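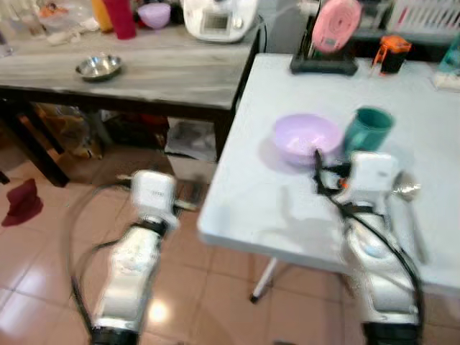
Ondwood kitchen swap back on, doors open at 10

Mar 7, 2023

The Ondwood kitchenware swap is back in the Zumton hall after a winter off. Doors at 10, closes when the tables are clear or at 4, whichever comes first. Free to get in. Bring a clean item, take an item. Bring nothing, pay a dollar an item into the tin.

Plastics were the big mover last time. Bowls, cups, tumblers, lids with no pots and pots with no lids. Expect plenty of the same. Dish racks too, people keep bringing them in after a remodel, and they go fast.

"Spoons, we can always use spoons," said Bongani Coetzee, who is running the tables this year. "Forks we have. Please, no more forks."

Last July's swap moved 698 items in one day, up on the one before. What didn't go was boxed up and taken to the Vilidum thrift store on the hill. Same plan this time.

Small appliances are allowed again, after being left out in July over a blown fuse. Food processors, mixers, kettles and so on. Must have the cord and all the parts. Each one gets plugged in and tried before it goes to anyone, so drop those off early, by noon at the latest. Anything with a cracked plug goes straight back home with you. No microwaves, no gas burners, no knives longer than a table knife.

Kastriot Živković will be sharpening kitchen scissors and peelers by the side door, 12 to 3. Two dollars each. He says bring them wrapped in a towel, not loose in a bag like last time.

Drop-off is through the back, off Bošković Street. The front steps are still being fixed and the ramp is narrow, so strollers and carts should come round the back as well. Parking in the lot behind the feed store is OK for the day, the owner has said yes. Do not block the loading door.

Folding tables still needed. If you have one to lend, put your name on the underside with tape and bring it the evening before, after 6. Two went home with the wrong people last summer and one of them has'nt turned up yet. White top, metal legs, a burn mark near a corner. If it's in your garage, no questions, just bring it back.

Wash everything first. Greasy pans will be turned away at the door, even good ones. Glass should be wrapped in newspaper and kept seperate from the metal stuff. Chipped is fine if you say so, write it on a sticker.

Coffee and rolls on sale from opening, cash only. Proceeds go toward the hall's heating bill, which stood at $976 at last count.

To lend a table or help set up, leave a note in the box at the hall or call the office before noon.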